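Capsicums and salt – Stevine plots, final report
Lev Sydorenko and Blagoje Vasić
Dec 2, 2022

Aim: does salty bore water cut fruit size in green capsicums? Growers out here have complained about the bore since 1901. Two beds, one on tank water, one on bore.

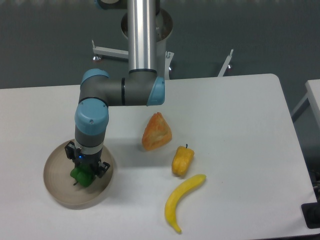
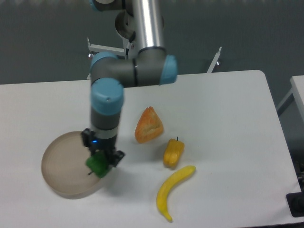
Fig. 1 and 2. Green capsicum, short dark stem.

Method – 11 plants per bed, seedlings in from July under plastic. 400 mL each, every morning. Missed a few over the break, see log.

Results – bore bed smaller fruit, more leaf burn on the edges. Tank bed total 1341 g, bore bed well under. Blossom end rot in both so probaly not the salt.

Problems: soil wasnt tested first. Bore bed gets more arvo shade – should of swapped them halfway.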